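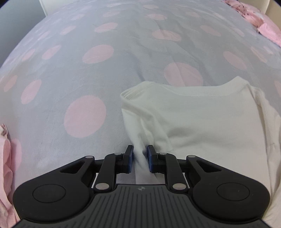

Do you need a full scheme of work before you teach a new reading unit? Most of the time a single page will do, if it says what pupils will read, what they will write and when you will check.

Planning a six-week unit on one page
By Ilgın Dağdelen
December 23, 2022
Search this site Go

I have sat through plenty of training on planning templates and I doubt most of them. The longest one I was given had 15 boxes per lesson – I filled in all of them once.

1. Write the final task first. Mine was a letter of 500 words.

2. Do the task yourself, timed. If you get bored halfway, so will Year 8.

3. Choose the texts. Be wary of lists that call a book "engaging" without saying who for. We used a short story from 1960 and a newspaper column.

4. Mark 2 points where you will stop and read their work. Put them in before the February break.

5. Leave the last week nearly blank. You will need it for whatever went wrong.

Virgil Radu prefers to add a starter for every lesson. I have yet to see that it helps, but try it if your department insists.

Questions or corrections: use the contact form
© Trullell Teaching Notes
Back to top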